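Last updated: April
Reading time: 2 min

The wrist camera on the Sendgate model has been wrong for longer than I'd like to admit. I build and look after the simulated version of one pick cell, and the job this month was getting its wrist view set up properly before any more grasp runs went through it.

The trouble started when Vilhjálmur Bergmann changed the gripper model over to the Flemitz fingers. They are longer than the old pair, and the camera mount in the model file was still placed for the short ones. Every run loaded without an error, so I carried on for 146 episodes before I looked at the stored views one by one. Tedious work, but I should have done it at the start.
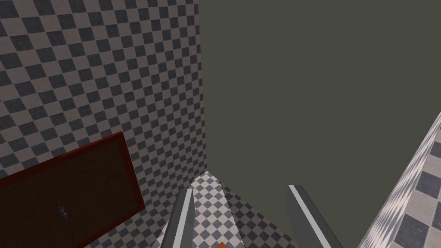 With the object that low in the view, there is very little for the grasp model to work with. I had been blaming the lighting, and I'd spent an evening turning lamps down for no gain at all.

The fix was in 2 places. First the mount offset, which I had typed in by hand and now read from the gripper file. Then the roll of the camera, which was being applied before the tilt - the order matters and I had it backwards. I left the checked walls and floor alone, as they make a rotated view easy to spot.

I've thrown out the old episodes and started again. The new batch is 198, running overnight on the Gemotska machine. I also added a check that stops a run if the object's centre is outside the view at the start.

Next is the finger friction, which I've been putting off.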